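Home Syllabus Notes Problem Sets Staff

Filed under: Robot Learning / Week 6 / Imitation from Wrist Views

Lecture 11: What the wrist view buys you, and what it costs

These notes cover the first half of the session. The second half was the problem set review and is not written up. Read the handout on behavior cloning first if you missed it, because I use its notation without repeating it.

1. The setup

We have a policy that takes in pictures and joint readings and puts out arm motions. It was trained by copying people who drove the arm by hand. Last time we treated the picture as a given. Today the question is where the picture comes from.

There are two usual choices. A fixed view looks at the table from a stand or a ceiling mount and never moves. A wrist view rides on the arm, close to the gripper. Many labs use both and feed them in together. It is easy to say "use both" and stop there, but then you don't know which one the policy is leaning on, and that matters when something breaks.

The method in this lecture is view dropout. During training, for each short chunk of a demonstration, we blank out one of the views with some probability. The policy has to produce the right motion with what is left. At test time both views are on. Chinyere Idahosa worked out the version we use in the course, and the code is in the Nundotau repository under the training folder.

2. Why the wrist view helps

When you are reaching for something, what you need to know is where the object is compared to the fingers. From a fixed view the policy has to find the gripper, find the object, and work out the gap between them. Small errors in either one add up. From the wrist, the fingers sit in nearly the same part of the picture all the time, so the gap is close to a direct reading.

There is a second benefit. If you shift the whole table a little, the fixed view changes and the policy may fail. The wrist view of the last few inches of a reach looks almost the same as before. Part of the work of generalizing is done by the mounting.

3. Why the wrist view hurts

The fingers block things. An object that sits just behind a finger can be half hidden at the moment you most want to see it. It also loses track of anything that leaves the field of view, and a policy with no memory has no way of knowing that the thing is still there.

The background moves too. With a fixed view, the room is the same in every picture and the network soon learns to ignore it. From the wrist, the room swings through the picture whenever the arm turns. Chairs, cables, the other arm and whoever is at a desk all end up in the training data. If the demonstrations are few, the policy can latch on to one of these. We had a policy on the Londura arms that did well in the morning and poorly after lunch, and it took a long time to trace that to the light on the back wall.

Shiny and see-through objects are the third problem. A polished surface reflects whatever is near it, and the reflection changes as the wrist moves. A clear cord on pale wood has very little contrast. People handle this well because they know what a cord is and where it must run. The policy has only the pixels.

The wrist view below has most of these in it: a reflective lamp base, a clear cord lying across the wood, and a yellow caddy partly behind the right finger. 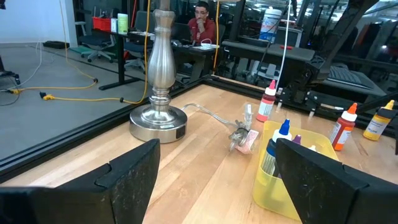 4. View dropout in detail

Let p be the chance of dropping a view in a given chunk. We never drop both. If the draw says to drop, we pick the wrist or the fixed view with equal chance and replace it with the mean training image. Black also works, but the mean image trained more smoothly for us.

Two details are easy to get wrong.

First, drop by chunk and not by single picture. If you drop single pictures, and the policy sees a short history, it can fill in the missing view from the one just before. It then never learns to manage without it. Our chunks are 24 steps long.

Second, keep the joint readings on. Students sometimes drop these as well, on the theory that more dropout is more robust. In our tests this made the arm hesitate near the table. You can try it for the homework if you want to see it happen.

5. The comparison

Olanrewaju Abubakar ran the comparison in October on a pick and place task. There were 100 demonstrations in the training set. Each policy then got 60 trials, with the objects moved between trials. A trial counted as a success if the object ended up in the container and the arm had not touched the other objects on the way.

Fixed view only: 31 of 60
Wrist view only: 38 of 60
Both views, no dropout: 40 of 60
Both views, dropout by chunk: 49 of 60

Look at the second and third lines. Adding the fixed view to the wrist view gained two trials, and with this many trials that is well inside the noise. I would not claim from these numbers that the two differ. The step from the third line to the fourth is larger, and it held up when he retrained with a different seed.

He also ran a check that I think is more useful than the table. He took the policy trained on both views without dropout and covered the fixed camera at test time. It did much worse than the policy trained on the wrist view alone. So it had been using the fixed view for something, even though having it brought no clear gain. With dropout, covering the fixed camera cost much less.

6. How it fails

Of the 11 failures in the last line of the table, most were missed grasps on bottles standing close together. The fingers came down on a cap, or pushed a neighbor before closing. The rest were reaches that started toward the wrong object and didn't correct. View dropout does nothing for the second kind, as far as we can tell. The object was in view both times we went back and checked - the policy picked the wrong one anyway.

We didn't test cords. The Anozie group has a cord data set and reports it in a different format, so please don't put their numbers next to ours in your write-ups.

7. Points that came up in the session

Someone asked if a wider lens on the wrist would fix the lost object problem. It helps some. You pay for it in detail at the center, where the grasp happens, unless you also raise the resolution.

Someone else asked about adding a short memory in place of the fixed view. This is a fair idea and there is published work on it. The trouble is that copying policies with memory often learn to repeat the last motion. We will get to that in Lecture 13.

There was also a question about calibration. View dropout doesn't need the wrist camera to be calibrated to the arm, but the mount must not shift between collecting the data and testing. Check the screws. If you are on the Ultent mounts, check them twice.

8. Homework

a. Train the two-view policy with p set to 0, 0.2 and 0.5. Use the course data and leave the seed alone.

b. For each one, report success with both views on, with the wrist view replaced by the mean image, and with the fixed view replaced by the mean image. That gives you nine numbers. Put them in one table.

c. Pick three failures and write a short paragraph on each. Say which view the policy would have needed and whether it had it. "The grasp was bad" is not enough.

d. Optional: switch to dropping single pictures and repeat part b for p of 0.5.

Book arm time early, as the sign-up sheet fills before the deadline. Simulation results are fine for part d but not for the others.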